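Sorting and storage of display produce: notes for kitchen and classroom leads

The artificial produce held at the Tukcombe centre is now to be stored by kind, in open containers, at the end of every session. Leads at Gridar and Haruna are asked to adopt the same arrangement before the sets are next exchanged between sites. The guidance below replaces the storage page in the April edition of the handbook. 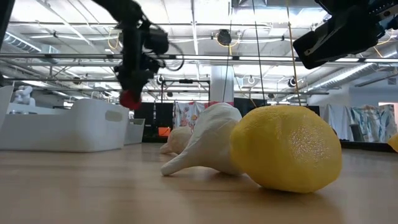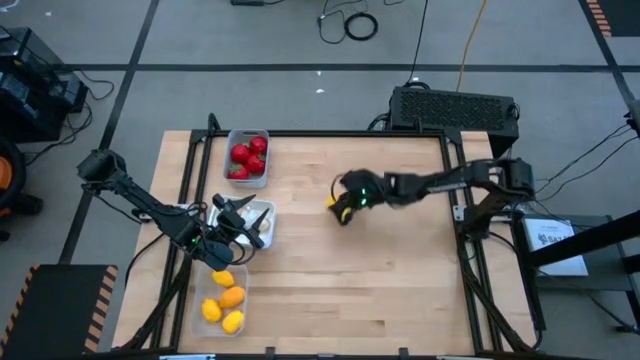
The display produce is used across the programme for table setting, market stall play, food vocabulary and the early parts of the home cookery course. It is handled a great deal and moved often, and until now each group has put it away according to its own habit. As a result, sets have come back to Tukcombe mixed, with fruit at the bottom of deep bins and smaller pieces lost beneath tea towels and aprons. Groups have then spent the first part of a session looking for what they need. The new arrangement is intended to bring that to an end.

Containers

Each kind of produce should have a container of its own. Clear plastic is preferred for anything used at the table, as learners can find what they want without lifting or tipping. Lemons and strawberries should go into bins with sides high enough to stop them rolling out. Garlic may be kept in a shallow tray, where the bulbs can lie on their sides without being pressed against one another.

Opaque bins remain suitable for cloths, spare containers and packaging. They should not be used for produce, even for a short time. A bin with a handle cut into its front is easier to carry from the shelf, and leads who are replacing old stock are advised to choose this type where the budget allows.

Containers should not be filled above the rim. Where a kind of produce will not fit in its container, a second container of the same size should be requested from stores. Please do not move the surplus in with another kind.

Setting out the table

Containers should be placed in a line along one side of the table, leaving the remainder of the surface free for work. The order of the line is a matter for the lead, but it should stay the same throughout a course so that learners become used to it. Several groups at Haruna have found it helpful to put the smallest fruit furthest from the seated learner and the largest nearest, and other sites may wish to try this.

Pieces in use may be placed directly on the table top. Lemons roll if they are set down on their sides on a bare surface, and a damp cloth beneath them will hold them in place during demonstrations. The cloth should be removed afterwards and the wood dried, as standing moisture raises the grain. Oil and furniture polish must not be used on any table where produce is handled, because both leave a film which transfers to the pieces and is difficult to remove from the paler ones.

Cleaning

All pieces should be wiped at the end of the session with a cloth wrung out in warm water and a little washing-up liquid, then dried by hand. They should not be soaked. Particular care is needed with the garlic, which has a matt surface and shows marks readily. Ink, felt pen and food colouring should be kept away from it altogether. If a bulb has been marked, it should be set aside and reported, and no attempt should be made to scrub it.

The lemons will stand firmer treatment, but the dimples in the peel collect dust and flour, and a soft nail brush may be used to clear them. Strawberries should be held by the fruit while they are wiped, and never by the green tops, which work loose if they are pulled.

Containers are to be washed every 2 weeks during term and left upside down on the rack until they are dry. They should be returned to the shelf empty and refilled from the table, with each kind checked as it goes in.

Labels

Printed labels in large type are available from the stores counter at Tukcombe. One label should be fixed to the short side of each container, facing outwards when it is on the shelf. Labels supplied by Biltis with its earlier sets are smaller and have proved hard to read from a wheelchair or from the far side of the room. They may be kept until they wear out, but no more will be ordered.

Groups working with learners who do not yet read English may add a coloured sticker beside the printed word. The colours should follow the produce: yellow for lemons, red for strawberries and white for garlic. Stickers in other colours should be removed so that sets can pass between sites without confusion.

Real and artificial produce

Leads are reminded that real and artificial pieces must never share a container. This applies equally to sessions in which the two are compared side by side. Real garlic in particular leaves a smell in plastic that does not readily wash out, and any container that has held it should be passed to the cookery room for permanent use there. Replacements will be issued without charge.

At the start of any session attended by young children or by learners with a visual impairment, the lead should state clearly that the display produce is not food. The wording on page 27 of the handbook may be used for this purpose.

Exchange between sites

Sets travelling between Tukcombe, Gridar and Haruna should be packed with lids on and the containers stacked no more than 2 high. A sheet listing the contents should be placed inside the uppermost container and signed by the receiving site. Missing or damaged pieces should be reported within the same month so that they can be included in the next order.

An allowance of 20 spare containers is held in stores for the present term and will be issued in the order in which requests arrive. Requests should be made on the usual form, giving the name of the site, the kind of produce to be stored and the size required. Leads who have containers in good condition that are no longer needed are asked to return them to the stores counter, clean and with the old labels removed.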